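Kitchen tips for your simulated robot arm
Manee Thammasiri, 2 December 2020

Loads of you have been asking how to get tidier grasps in a virtual kitchen, so I've gathered up what works for me in Nalla, our little planner. It's brilliant fun once it clicks!

Start with paper towels. Lay the roll on its side, bring the fingers down across it and close slowly. A roll is kind to beginners – it's long, so a small error along its length hardly matters.
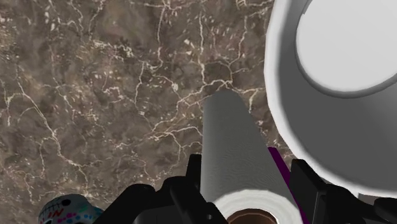 How many grasps should I try before changing the settings?
Run 100 with the same seed list, then change one thing only and run them again.

Turn on contact logging before you touch the friction values. I once spent a whole evening on friction when my collision mesh was 2 mm too fat (thanks to Digby Hinds for spotting it).

Next, clutter. Put a few tall things near the target and let the planner look for a way in from above. Raise the sample limit to 2,000 if it gives up early, and keep the wrist high until the last moment.

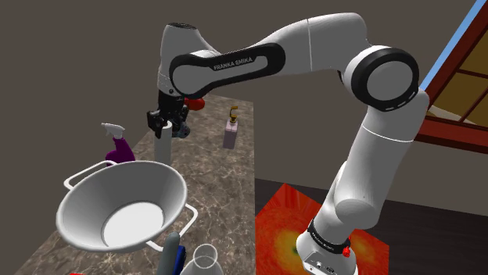 Bowls and bottles with handles or nozzles need finer collision shapes than plain tubes do, so split them into several convex pieces. My kitchen file takes roughly 655 MB with everything split, and it still loads nicely on an old laptop.

Save your joint limits in a separate file too. I'll post mine in February, along with the Wurnico import script.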